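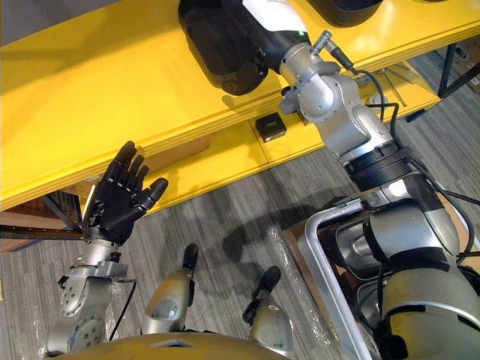
The yellow table.

Shop > Workroom > Tables and shelving
21 January 2020, by the Flekari shop desk

I've been selling the Hurkbridge range since June and I still get asked if the yellow really is that yellow — yes, it is! The powder coat comes off the line at Lisstead and it wipes clean with dish soap (I've tested this with coffee, plenty of times). The shelf unit is 600 mm deep, takes 20 kg a shelf and bolts together with one wrench.

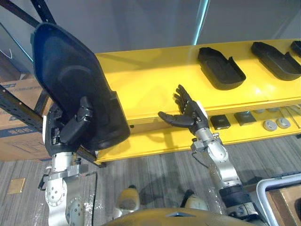
Black panel at the yellow shelf unit.

Want it in gray? Ask for the Palamarchuk finish, item 2879, but allow a couple of extra weeks. Spare feet are item 644 — I'd grab a set now, they roll under everything.

Flekari, Hurkbridge range | Contact us | Back to top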